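## 4. Shared laundry rooms and how people use them

### 4.1 Setting and what we asked

The Priltgate buildings were put up as rental housing with one laundry room per stairwell. Most flats have no hookup for a washer. A few tenants on the upper floors have put one in anyway, against the lease, and we left those homes in the sample and marked them. Clalach is newer, a mix of rental and owned, and nearly every kitchen has a space for a machine under the counter. It still has shared rooms in the basement, which the planners cut down twice and then kept.

We sent the household form to all addresses in both estates. 396 came back usable. Of these 228 said they use a shared room for most of their washing, the rest wash at home, at a relative's place, or at the paid laundry on the main road. The form was short, two sides of paper, and asked about booking, waiting, costs, drying, and whether the person had talked to a neighbor in the laundry room in the last month. Follow-up talks were held in June of the year before, mostly in the rooms themselves while a load was running. That was convenient but it means people with a home machine are thin in the talks. See the note on this in section 6.

Quotes below are from the follow-up talks unless marked "form". We fixed nothing in them except place names.

### 4.2 Booking

Two systems. Priltgate uses a board with small locks, one per household, which you hang on the slot you want. Clalach moved to an online calendar run by Zelotis, the firm that also handles the door keys there. We expected the calendar to be liked better. Mixed picture.

The lock board has one big weak point – if a lock is left hanging, the slot is gone for everybody, used or not. Tenants have built a rule around this. After half an hour the slot is open and anyone may take it. The rule is not written on the board or in the lease, and we could not find out when it started. Everyone we talked to in Priltgate knew it, including a couple who had moved in that spring. When asked how they learned it: "Someone took my slot and then explained."

In Clalach the calendar frees a slot after fifteen minutes without a key swipe. Same idea, faster, and people dislike it. Complaints about the fifteen minutes were the most common free-text remark on the Clalach forms. Some typical ones:

- "I was in the elevator." (form)
- "Fifteen minutes is nothing with a small child." (form)
- "The old way you could at least knock on the door."

The last one points to something we kept hearing. With the board you can see whose lock it is, so you go and ask. The calendar shows only that a slot is taken. Privacy was the reason given when it was set up, and several older tenants did say they were glad of it. But it removes the easy way of trading slots. Trading was frequent in Priltgate and close to absent in Clalach.

Evening slots are the tight ones in both estates. Mornings go half used. Shift workers get the benefit here, and said so.

### 4.3 Waiting, and staying in the room

People divide into those who stay and those who go back up. Staying was more common than we thought it would be. Reasons given: clothes moved by the next user, worry about theft (we recorded few actual thefts, and none in Clalach), no wish to climb the stairs twice, or simply quiet. "It is the only room where no one asks me for anything."

The rooms are not made for staying. Priltgate rooms have a folding table and a sink, seldom a chair. Chairs that do show up are brought down by tenants and are taken away by the housing company at the yearly fire check, then brought down again. We saw this as a small but steady conflict. The company's view is that the escape route must be clear, fair enough, but the chairs we saw were against the far wall.

Clalach has fixed benches in the larger rooms. Use of the benches was high in cold months going by the talks, lower otherwise. Reading, phone calls, homework. One tenant runs a language practice hour there with two neighbors, which started by chance when their slots lined up.

On the form, those who said they stay in the room were also more likely to say they had talked to a neighbor in the past month. Not suprising, and we do not want to make too much of it. People who like talking may be the ones who stay. The form can't separate the two.

### 4.4 Cost

Priltgate includes washing in the rent. Clalach charges per load through the key. The charge is low but people notice it, and they change how they wash: fuller loads, fewer loads, more hand washing of small things. A handful of Clalach households said they save up bedding and take it to the paid laundry because the large machines there come out cheaper per sheet.

Included in the rent does not mean free, several Priltgate tenants pointed out, and those with their own machine upstairs pay for both. Nobody had asked for a reduction. When we raised it, the usual answer was that asking would give away the machine.

We did not compare energy use. The meters in Priltgate cover the whole stairwell including lights and the elevator, so a room figure is not to be had.

### 4.5 Drying

Left out of most earlier work, and it should not be. Washing takes an hour, drying takes the rest of the day. In both estates the dryer, or the drying room, was the real bottleneck. A slot for the washer is no use if the lines are full.

Priltgate has drying rooms with lines and a fan. Lines are not booked. Clothes hang there for days, and the person who takes them down to make space is in a weak spot socially, even when everyone agrees the clothes have hung too long. The common fix is to fold them nicely and leave them on the table. "If you fold it they can't be mad." Folding another person's underwear was named as the limit by a number of people, without us asking.

Clalach has tumble dryers and short lines outdoors. The outdoor lines are used from spring on. Two stairwells have an informal split by side of the yard, which new tenants break without knowing.

Indoor drying in the flats was reported by 221 of the households, across both estates and all types of washing. Damp was the worry most often named with it, mold less often. The housing company in Priltgate has put up a notice against indoor drying. The notice hangs in the drying room.

### 4.6 Home machines

Households with their own machine gave time as the main reason, then illness or small children, then not wanting to share. On the last point people were careful with words. Earlier work by the Kalniņš housing survey put this down mostly to hygiene. Our talks suggest it is at least as much about being seen – what you own, how worn it is, how often you wash the sheets.

Space is the price. In the smaller flats the washer takes the place of a cupboard or stands in the bathroom so that the door does not open fully. Front-loading machines need clear floor for the door swing as well, which floor plans tend to leave out. Clalach's own plans draw the machine as a square and nothing more. In practice the swing sets where a basket can stand and where a person can, and in two-person homes it was a frequent small annoyance. Tenants leave the door open after a wash to air the drum, so the space stays taken for hours.

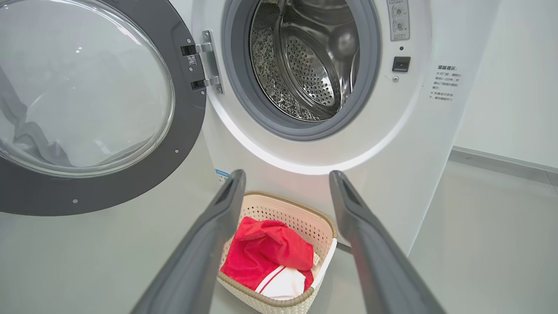 **Figure 3.** Front-loading washing machine with the door fully open. Door swing is discussed in 4.6.

Tenants with home machines did not drop out of the shared rooms altogether. Rugs, duvets and dog blankets still go down. So the room keeps a function as overflow, even where planners count it as unused. This matters for the cuts at Clalach: the count behind the second cut was of households, not loads, and a household that came down once a month for duvets was entered as a non-user.

### 4.7 Breakdowns and repair

A room with two machines turns into a room with one for long stretches. In Priltgate the repair is reported by phone and the wait was given as anything from 9 days to several weeks. In Clalach the report goes through the same Zelotis page as the booking, the fault shows at once to all users, and slots are blocked. Tenants liked this part a lot. It was the one feature of the calendar that got praise with no complaint attached.

During a breakdown the informal rules get stricter. People shorten their slots and leave notes. We copied notes in Priltgate over the field period and they fall into a few kinds: warnings (does not spin), requests (please clean the filter), and answers to earlier notes. The last kind can go on for weeks. We would like to treat the notes in a seperate paper, there is more in them than fits here.

One caution on the repair times. They are as remembered by tenants. The company gave us its log for the current year only, and in that log a repair is closed when the visit is made, fixed or not. Tenants count until the machine works. So the two are not the same measure and we have not tried to merge them.

### 4.8 Limits of this part

Two estates, one town. The form was in one language the first round, two the second, and the return rate went up after that, so the first round probably misses people. Large families are under-represented in Clalach compared with the housing register. Home machines in Priltgate are surely under-reported for the reason given in 4.4. The section on drying rests more on talks than on form answers, as the form had a single question on it. We would ask more next time.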